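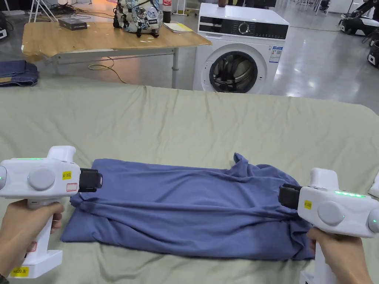
How long does a school group need in the new projection gallery?
Plan on 70 minutes, with 30 of those in the booth and the rest on the floor with the optical toys.

16 September 2021

Walked the whole route with Kaan Eren this morning and I'm so pleased with it! The old order had groups starting at the big screen, and then they never wanted to leave. Now they start with the magic lanterns from the Jondport loan, go on to the flip books, and get to the screen last. Kaan timed me reading every label out loud. Too long at the lantern case, so I'm cutting the paragraph on lamp oil (sad, I like that paragraph).
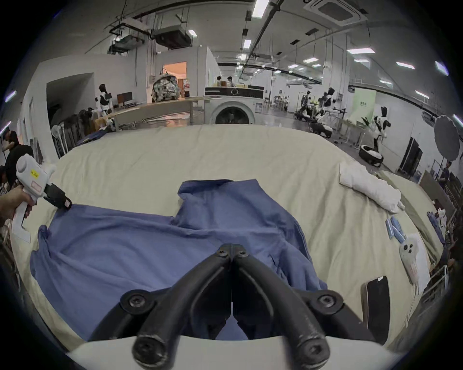 Blue garment on the pale sheet, gripper closed.

The Martinelli projector is running again – lovely soft clatter, you can hear it from the stairs. Still drifts out of frame after the first reel change. Hok-lam Tu thinks it's the gate spring and wants to try one from the spare at Filtthorpe. Ask before November, when their store shuts for the move.

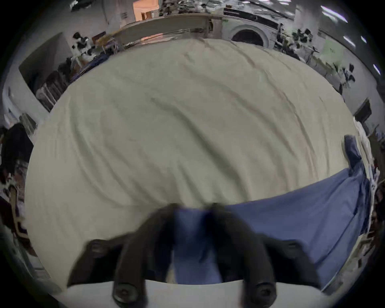

Other thing to fix is the booking form. It lets you pick 3 sessions on one day and we can only staff two. Hok-lam will lock the third slot until we have another person trained on the booth.

Leaflets: went with 1,000 on the matte paper. The Skullar reel gets the back page, with the still of the ferry, which looks terrific in black and white.
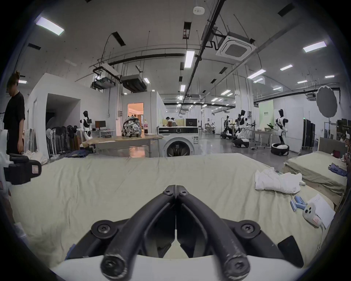 Also need a sign at the coat hooks saying the booth is dark and loud. Two teachers asked about that on the phone. Kaan wants a quiet version of the visit with the projector off and the shutter turned by hand, and I think that could be the best session we do – try it on staff first.

Lantern slide 12 is in backwards. Flip it.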